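Visit to the Okeke Crematory and Records Office, Trosby
Notes from the spring open day
Posted 22 April 2019

The Okeke funeral home in Trosby opened its crematory and records office to visitors this spring. Admission was free, and booking was by telephone. The stated purpose was to let families and people in related trades see how the place runs between the first call and the return of the ashes. My own interest is in recordkeeping, so these notes lean in that direction.

Okeke operates from two sites. The chapel and arrangement rooms are in town, and the crematory, cold storage and records office share a single-story building on the outskirts. The open day covered only the second site. Visitors were asked to go directly there, as the chapel was in use for a service.

Getting there

The building is reached by the main road out of Trosby. A small sign marks the entrance, and it is easy to drive past it. The printed directions gave the distance from the old town boundary, which is of little use to anyone who does not know where the old boundary was. I would suggest a second sign further back.

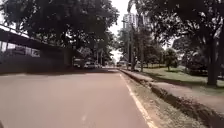 Parking is at the rear. Visitors signed in at a desk inside the side door and were given a sheet with a floor plan and a list of stops. Groups were limited to 10 people, and each tour took 51 minutes by the schedule. Mine ran over, mostly on account of questions in the records office.

Reception and identification

The first stop was the receiving room. At the moment of transfer, every person brought into the building is given a case number, which is entered in a bound register and stamped on a stainless steel disc. The disc stays with the body through storage, goes into the chamber, and is returned with the ashes. The number on the disc is checked against the paperwork at four points, and each check needs two sets of initials.

The register is handwritten. Okeke has a computer system as well, supplied by Plikon, but the register is treated as the primary record and the computer entry is made from it. I asked whether there had been any thought of reversing the order. The answer was that the register works when the power is out. Old registers are kept in a fireproof cabinet, and a page from one of them had been copied and enlarged for display with the names covered.

Cold storage came next. Visitors saw the door, the temperature display and the log sheet, but did not go in. Readings are taken twice a day by hand in addition to the automatic recorder. The log sheet on the clipboard was a blank put out for the open day.

The crematory room

There are two chambers, of different ages. The older one is kept as a reserve and is used when the newer one is down for relining. Neither was running, and the door of the older unit had been raised so that visitors could look at the brick. The hearth is relined at set intervals based on the number of cycles. The guide said the brick wears first at the front, where cold air enters each time the door is opened.

The control panel for the newer unit was made by Suler. It shows chamber temperature, afterburner temperature and draft, and it prints a paper strip for each cycle. The strip is stapled to the case file. Operators may extend a cycle but cannot shorten the minimum burn time without a key held in the office.

A good part of this stop went to the afterburner, which holds the exhaust gas at high temperature before it goes to the stack. The operating permit sets the lower limit, and the loading door will not unlock until the limit has been reached. One visitor asked about smoke. The reply was that visible smoke is logged as a fault and has to be reported, with the strip attached.

After cooling, the remains are swept into a tray, metal is removed with a magnet and by hand, and the rest is processed to an even size. The standard container is a plain rectangular box. Families who bring their own urn are asked to check its capacity first. Keepsake urns caused some confusion in my group, and the sheet would be better with a short table of volumes on the back.

Metal recovered from the chamber, mainly from joint replacements, goes to a recycler if the family has agreed in writing. The consent form has a separate line for it. If the line is left blank, the office calls to ask.

The records office

This was the stop I had come for. The office holds three kinds of record: the case file, the register, and what the staff call the notice file. The notice file contains every obituary the firm has placed or helped to write, together with the worksheet completed at the arrangement meeting.

The worksheet is two pages. It asks for full name, name before marriage, dates and places of birth and death, parents, schooling, military service, work, memberships, survivors and those who died earlier. There is a box for the preferred order of survivors, added after a number of disputes. A second box asks how stepchildren are to be listed. The third box, which I had not seen on other firms' forms, asks whether there is anyone whose name should be left out, and requires a signature.

Drafts go back to the family twice. The first draft is for facts and the second is for spelling only. Okeke tracks corrections by type, and a sheet on the wall gave the results for the last 100 notices. Of these, 79 needed at least one correction after the first draft. The most frequent type was the spelling of a grandchild's name, followed by the town of residence of a sibling. Errors in the date of birth were rare, as that date is taken from a document.

Newspaper charges are by the line, and the office keeps a current rate card for each paper in the region. Families are shown the price of the notice at full length and at a shorter length before they decide. A longer version can be posted on the firm's own site at no charge. Those pages stay up indefinitely, and corrections to them are dated at the foot.

Requests from family history researchers are handled by mail. The notice file is open to them, since its contents were published. The case file is not, and a request for it has to come from next of kin. The register falls between the two. Okeke will confirm an entry but will not copy the page. I asked how far back the index goes and was told that it is complete for the notice file but still in progress for the register, with the next section due in May.

Storage conditions were acceptable. The files stand on steel shelving clear of the floor, and the room has its own humidity gauge. Some of the earlier clippings have been glued to colored paper, which will not last. They ought to be scanned soon, in my view, with the glued originals kept flat in folders.

Grounds

The last stop was outdoors. A scattering garden is being laid out behind the building, and the beds had been marked with string. No scattering will be allowed until drainage work is finished. Placement will be recorded by grid square, and the grid plan will be held with the register. The path is intended to take a wheelchair for its whole length, although the gate at the time of the visit was too narrow for one and is to be replaced.

The tour ended at the rear parking lot. Traffic noise is low at that end of the property. The staff have asked for the delivery entrance to be moved to the far side so that suppliers' trucks do not cross the path used by families – this is waiting on approval.
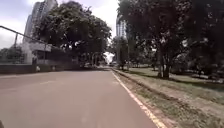

The road on the Trosby side, with trees further along.

Practical notes

The building is on one level, and all the stops on the tour could be reached without steps. Chairs were provided in the records office only. Anyone who cannot stand for long should say so when booking, as the guide can then bring a folding chair along.

Photography was not allowed inside. The handout included a copy of the blank arrangement worksheet, which is worth taking home and filling in ahead of need. The second page can be left until later, but the first has most of what is required for a death certificate as well as for the notice.

Questions that could not be answered on the tour were written on cards, with a reply promised by mail. Mine concerned how long the printed cycle strips remain legible, given that thermal paper fades. I will add the reply to this page when it arrives.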